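We finally caved and bought the Lirnico play kitchen bundle in June, after my niece spent an entire visit "cooking" with our measuring cups and a shoe. I've had it out on the table pretty much ever since, so I figure I can say something useful by now!

First, the food. The ketchup bottle is the star, hands down. It's red with a white cap and a label in the style of the real thing, and it gets poured over everything, including my coffee. The plastic has held up fine — it's been stepped on by me at least 2 times and still looks new. The little round red piece is cute but it rolls, and I've fished it out from under the fridge more than I'd like. My friend Thaís Sampaio swears it's a cherry. I say tomato. The kids say it's whatever they need that day.

The plates are simple and I like them a lot. The grayish-mauve one is my favorite, kind of a grown-up color for a toy, and it's big enough that the ketchup can lie across it with just the cap poking over the rim. There's a blue one too. They stack okay, not great, and they slide around if the table's smooth.

I do wish the bundle came with more. For what we paid I expected a bun, or an egg, or really anything to put the ketchup on. Ruth Hollis from my old playgroup got the Trurkton set instead and hers had 17 pieces, though she says the paint chipped fast, so who knows.

One tip if you're setting up on a table like I do: a toaster oven makes the whole game about ten times better. Ours is black with a stainless frame and it stays unplugged for playtime, obviously. Kids go nuts for a door that opens and knobs that turn.

Would I buy it again? Yeah, on sale. Four stars, and I'd go to five for a hamburger.
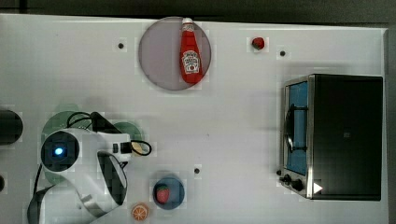

Ketchup on the mauve plate, with the toaster oven off to the right.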